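Thibodeau opened its robot lab to the public in September, and 32 of us turned up, most of us for the arms and at least one of us for the coffee.

Niamh Conneely, who runs the place, began with the simulator. Every job gets rehearsed on screen before a real arm is allowed near it. The pen-in-cup job has had 1,628 practice tries so far. My own desk has a cup like that, and pens all around it.

Aurora Paiva drove the demo and took questions, chiefly from a boy who wanted to know if it could do homework. She said it could put the homework in a cup.

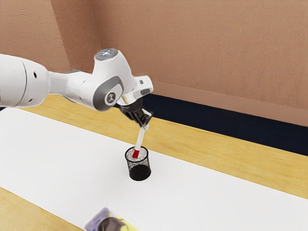

The simulated arm lowers a marker, red end first, into a mesh cup.

After that came the gift shop, a table with 17 mugs on it. I bought one. It now holds a pen, placed by hand on the second try.

Recent visits
Umska: a morning at the bottling line
Funitz tool fair, with blisters
Jalolham by slow train

Contact | Copyright | Back to top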